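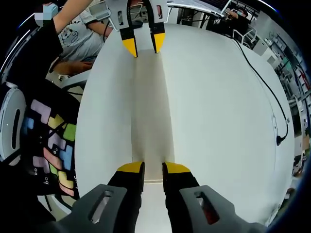
One owner in Larnesport wrote to us that the heater clicked all night after the first fill, and asked whether the tank had to come off the wall again. It did not. The clicking came from air left in the hot line, and Section 4 has been reworded so that the air is let out before the power goes on.

4. Filling the tank for the first time

The steps below apply to the Jeltska 538 under-sink water heater. For the older Citmont tank, use the leaflet that came with it, as the valve is on the other side.

Before you start, the heater must be on its bracket and both hoses must be hand-tight plus a quarter turn. Leave the power cord unplugged.

CAUTION: Never switch on a tank that is empty or partly full. The heating element will burn out and is not covered by the warranty.

1. Close the drain plug under the tank.
2. Open the hot tap at the sink all the way. Leave the cold tap closed.
3. Open the shutoff valve on the blue hose slowly, half a turn at first.

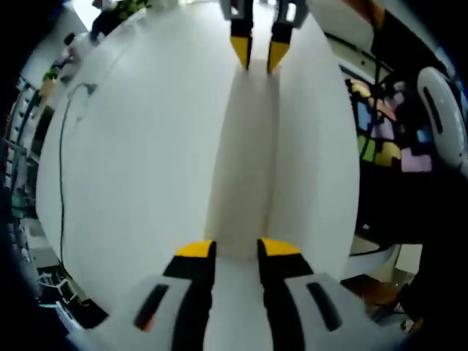

Page last changed: Saturday, August 19, 2023

4. Wait for water at the hot tap. It will spit and cough before it runs in a steady stream.
5. Open the shutoff valve the rest of the way and let the tap run for two more minutes.
6. Close the hot tap. Check both hose ends and the drain plug with a dry paper towel.

Note: If the towel picks up water at a hose end, close the valve, undo the nut and look at the washer. A twisted washer will not seal however hard you tighten it - replace it. Spare washers are sold under part number 925.

7. Plug in the cord and turn the dial to the middle mark.
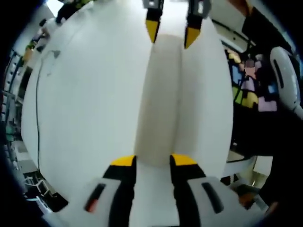

The amber light stays on while the tank is heating and goes out when the water reaches the set temperature. A few drops from the relief valve during the first heating are normal. A steady drip is not, and usually means the house pressure is too high. Fit the Mavromatis pressure reducer on the cold side, arrow pointing toward the tank.

If the hot line runs more than 50 feet, wrap it in foam sleeve along its whole length.

4.1 If the water smells

Turn the dial to the highest mark for one full heating cycle, then run the hot tap until the water is cool.

CAUTION: Water at the highest mark can scald. Keep children away from the sink.

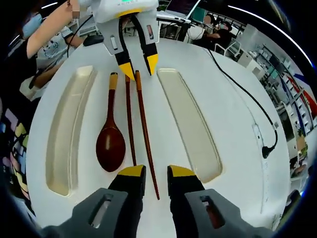 Several readers have asked if bleach can be poured in through the hose fitting to do the same job faster. Do not use bleach. It attacks the rod inside the tank. If the smell comes back after a second cycle, drain the tank as described in Section 6 and check the rod for wear.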